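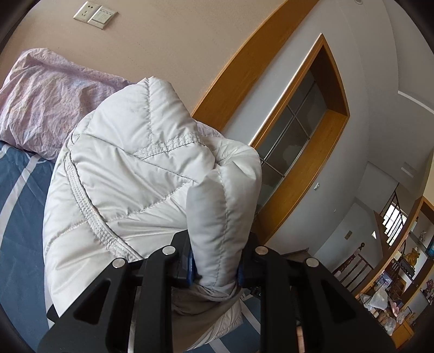

中綿の入った製品を買うとき、私たちは中身についてほとんど何も知らされていない。表地の素材は書いてある。色も寸法も書いてある。中綿の欄には「ポリエステル100%」とあって、それで終わりである。写真のような白いキルティングは、縦に走る縫い目に細かいしわが寄り、生地はふっくらと盛り上がる。店で手に取って分かるのはこのふくらみくらいで、中に何グラム入っているのか、どう洗えばそのふくらみが残るのか、縫い目がほつれたら誰が直せるのかは分からない。私は、中綿製品には詰め物の重さと修理の方法を表示するべきだと考えている。

私は13年間、Savnessという町で小さな宿を手伝い、寝具と衣類の管理をしていた。冬が長く、掛け布団も、ベッドの上に重ねる薄いキルトも、貸し出し用の上着も中綿入りだった。毎年八月になると、次の冬に使えるものと使えないものを分ける。この作業が一番気の重い仕事だった。表地はきれいなのに中が片寄って、肩のあたりだけ布二枚になった上着が出てくる。光に透かすと、綿のあるところとないところがはっきり分かれている。まだ着られるのかと聞かれれば着られるが、外に出れば寒い。結局は処分に回した。

片寄りの原因は一つではない。綿を押さえる縫い目の間隔が広すぎるもの、もともと綿が少なくて動く余地が大きいもの、洗い方が悪かったもの、いろいろある。困るのは、使う側にその区別がつかないことだ。こちらの洗い方が悪かったのか、作りの問題なのかが分からないまま、同じ製品をもう一度買ってしまう。私も二度やった。二度目のものも三回目の冬を越せなかった。

当時、よく上着を仕入れていたGrundariという会社に、中綿の重さを問い合わせたことがある。返事が来るまでに三週間かかった。Mサイズで192グラムという答えだった。聞いてみれば簡単な数字である。工場では生地を裁つのと同じように綿の量も決めているはずで、作る側が知らないわけがない。それが札にも説明書にも載っていない。私はその数字を手帳に書き、以後は使い古した上着の重さを量って比べるようになった。綿が減ったのか、寄っただけなのかが見当をつけられるようになり、捨てる数は目に見えて減った。寄っただけなら直せるからである。

直すといっても、大げさなことではない。裏側の縫い目を少し開け、寄った綿をほぐして戻し、仮縫いをしてから元の線に沿って縫い直す。私にこれを教えてくれたのは、港の近くで直し屋をしていたRhea Galangという人で、看板には先代の名でDumlaoとだけ書いてあった。彼女の店では、一本の縫い目を開けて閉じるだけの直しが600円近くだった。安いと思う人も高いと思う人もいるだろう。量販店で新しい上着が数千円で買えることを考えれば、三か所も直すと迷う金額になる。彼女もそれはよく分かっていて、直すより買ったほうが得なものは、はっきりそう言って返していた。

彼女が一番時間を取られていたのは、針を動かすことより、中がどうなっているかを調べることだった。接着で綿を留めてあるのか、薄い不織布で包んであるのか、ただ詰めてあるだけなのか。開けてみるまで分からない。開けてから直せないと分かることもある。そうなると手間賃をもらうわけにもいかない。もし札に「中綿は包み込み式、縫い目は裏から開けられる」と一行あれば、受け取った時点で見積もりが出せる。直し屋の値段が高いとよく言われるが、その値段の何割かは、こうした調べる手間の分である。表示があれば、ここは下げられる。

反対意見があることは知っている。よく聞くのは、表示を増やしても誰も読まない、というものだ。たしかに洗濯表示の記号をすべて読める人は少ない。しかし、読まれない表示が無駄だとは思わない。食品の栄養表示も全員が読むわけではないが、必要な人は必ず読む。中綿の重さも同じで、買う人の一割が見るだけでも、極端に薄いものは売りにくくなる。残りの九割は、何も読まずにその恩恵を受ける。

もう一つは、重さだけでは暖かさは分からない、という意見である。これは正しい。同じ重さでも繊維の太さや中の空気の含み方で暖かさは違う。羽毛と化学繊維を重さで比べても意味がない。だから私も、重さを暖かさの順位表のように使えとは言わない。同じ素材どうしで比べるとき、そして同じ製品の新品のときと今とを比べるときに、基準になる数字が一つほしいのである。宿での経験から言えば、後のほうの使い道がずっと大きい。

作る側の負担についても考えてみた。寝具の小さな工場を営むGenalyn Talaveraさんに話を聞くと、重さを書くこと自体は札の版を一度変えれば済むという。気にしていたのは誤差のほうだった。綿は機械で入れても一枚ごとに多少の差が出る。192グラムと書いて185グラムしか入っていなければ、苦情になるかもしれない。もっともな心配だと思う。これは許される幅を決めておけばよい話で、袋入りの米にも毛糸にも、そういう決まりや慣行がある。中綿だけができない理由は見当たらない。

縫い目の直し方については、彼女のほうが私より積極的だった。自社の掛け布団には、開けてもよい縫い目に色の違う糸を使っているのだそうだ。見た目には小さな印で、気づかない客も多い。それでも修理に戻ってきたときに作業が早く、工場の側も助かっている。Cornonという名で出している子ども用のキルトでは、同じ印を裏の隅につけ、短い説明の紙を添えた。その紙を見て自分で直したという手紙も来たと聞いた。私は実物を見せてもらったが、糸の色が違うだけで、ほかの製品と何も変わらない。費用もほとんどかからないという。

こういう工夫を一社の親切に任せておくと、長くは続かない。担当者が代われば消えるし、同じ値段で並んだときに、客の目に見えない部分に手をかけた会社が損をする。だから共通の表示にしたほうがよい。いきなり義務にしなくても、まずは業界で書き方をそろえ、載せるかどうかは各社が決める形から始められる。そろえる項目は、詰め物の重さ、詰め方の種類、開けられる縫い目の位置の三つで足りると思う。それ以上増やすと、札が長くなって今度こそ読まれなくなる。

宿を離れるとき、私は残っていた管理帳を次の人に渡した。直しに出したものと自分で縫ったものを合わせて、466件の記録があった。その多くは上着の肩と、布団の足元のほうである。肩は荷物の紐でこすれ、足元は寝ている間に引っ張られる。場所が決まっているのだから、作るときにそこだけ縫い目を細かくすることもできるはずだ。こういうことは使っている側に情報がたまるのに、作る側へ戻る道がない。修理の方法が札に書かれ、直しに来る人が増えれば、どこが傷みやすいかも自然と伝わるようになる。

今の家では、私は自分の上着と家族の布団を管理しているだけである。それでも新しいものを買うと、最初に台所のはかりに載せ、全体の重さを油性ペンで札の裏に書く。表地の分も入った大ざっぱな数字だが、何年かあとに量り直すときの目安にはなる。去年買った布団は大きすぎてはかりに載らず、体重計に抱えて乗った。札に中綿の重さが印刷されていれば、しなくて済んだ作業である。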